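An afternoon with the jeans folders at Skodeck

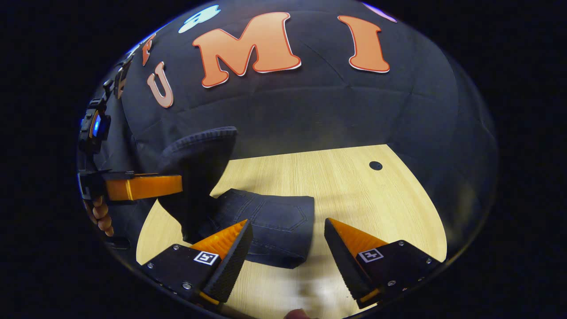 Jeans on the table at the Skodeck open house, seen from a camera on one of the hand-held grippers.

I almost skipped this one. The invitation said "garment handling demonstration, light snacks," and I had a pile of grant forms waiting for me at home. But Sigita Ķēniņš had saved me a spot in the car and I've never been good at saying no to a ride, so off I went to the Skodeck open house.

They run it every September, up on the second floor over the old Hamdy sewing rooms. If you remember the freight elevator from last year, it works now. We still took the stairs.

The ground floor was what I expected. There was a conveyor sorting parcels, and a wheeled thing from Staltomell that follows you with a bin and beeps when you stop too quickly (I stopped too quickly a lot). Sigita liked that one. I drifted upstairs looking for the snacks and ended up at the clothes table, and that's where I stayed for the rest of the afternoon.

What they do up there is simple to watch. A person takes a gripper in each hand and handles the clothes with those, so no bare fingers on the cloth. Each gripper is basically two stiff fingers that open and close. The camera records what the fingers see, and the recordings are used to teach a robot arm the same job. The arm itself was in another room and we got to see it later, but I'll be honest, the hand-held part was more fun.

Dace Juška was running the table when I got there, and she made it look like nothing. Pinch, lift, bring the leg over, smooth it down, done. Then she'd shake the jeans out and start again from a different mess. She told me the messy starts matter more than the tidy finishes – if every pair begins flat and straight, the robot has no clue what to do with a real laundry pile. She had done 50 folds before lunch and said her forearms were letting her know about it.

I asked why jeans. T-shirts would be easier, surely? Dace agreed, and said T-shirts had been last winter's project. Denim is heavy and stiff and it fights back at the seams, and the waistband is so much thicker than everything else that you have to open the fingers wider and come in from the side. Pockets are trouble too. The tip of a finger slides into one and suddenly you're lifting the whole thing by the wrong place.

Then she let me try! I'm a decent folder at home. With the grippers I was hopeless. You lose all the feeling in your fingertips, so you don't know if you've caught one layer or two until you pull. My first pair took almost 12 minutes and came out looking like a sleeping cat. Matěj Pešek, who was next in line, asked very politely whether I was finished. His went better, though he dropped one leg off the table twice and said a word I won't print in a family newsletter.

My best tip, if you get a chance at this, is to go slower than you think you should and squeeze before you lift. I was doing both at once. By my third pair I had something you could put on a shelf, if the shelf was high up.

Around the corner, Tõnu Lepik had the arm going on towels. It managed 11 folds while we stood there and got stuck on one, where it kept patting the same corner. He let it try for a bit and then reset it by hand. I asked when it would be ready for jeans and he said to come back next year and ask Dace. The towel room was warm and full of people, so if you go, get there early and stand on the window side.

The snacks were in the hallway the whole time, by the way. Rye bread, pickles and a very good apple cake that Birutė Siliņa had brought over from Cavlow. I had two pieces and wrapped one for the ride.

Skodeck is taking names for a smaller hands-on evening with 18 places, same building, same stairs. Dace says beginners are welcome and that you should wear sleeves you can push up. Sigita has the sign-up sheet, so catch her at the next meeting or leave a note in her box. I've put myself down already. I want another go at those pockets.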